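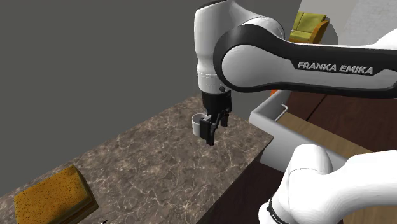 Wie wird in Kurkham die Eishärte vor einem Ligaspiel geprüft? Per Infrarotmessung der Oberfläche an 32 Punkten, zuletzt zwei Stunden vor dem Bully.

## Rundgang Eishalle Kurkham, Dienstag

Die Halle fasst 3053 Zuschauer. Kälteanlage von Iordache, Bandensystem von Triltow. Die Bande gibt beim Check nach, Messwerte lagen nicht aus.

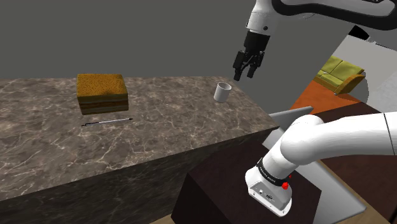
Plondivmont wandte ein, die flexible Bande verändere den Abprall und benachteilige Gästeteams im Play-off. Die Hallentechnik verwies auf die Abnahme im Februar.

Letzte Station: Schleifraum, Kufenradius nach Spielerkarte.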